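Small bottles on a big table

I have too many little bottles. Every time I travel I come home with another one, and they end up lying in a bag until something leaks. This month I decided to sort them on a proper table, and the dark brown one at Clurdale is the best I know for it. Small things show up well on it.
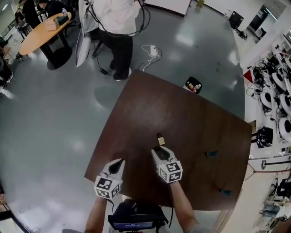 My rule is that anything I haven't opened since August goes. That took out most of the hand creams and a Trorkitz hair oil I never liked the smell of. I kept the droppers. They hold very little, but a bottle that size lasts me 3 weeks if I'm careful.

The tubes are harder to store. They fall over in a drawer, so I stand them on their caps, which also gets the last of the cream down to where you can squeeze it out.
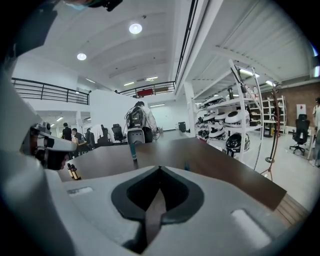 Teal in the middle, two little tan ones near the edge.

I paid 24 dollars for a Drirkadix organizer last year and it was too shallow for anything upright. An old mug works better.
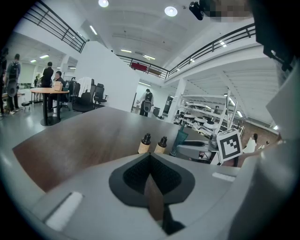 Clurdale, August

Dropper bottles go together, close enough to hold each other up. I put labels facing out. If a label has come off I write the name on masking tape, and if I can't remember the name I throw the stuff away.
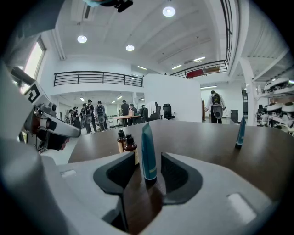 Posted by Ogilvie

Glass goes at the back and tubes in front, where I can grab them in the morning. The whole job took until lunch. I still have the bathroom shelf to do, and the box under the sink.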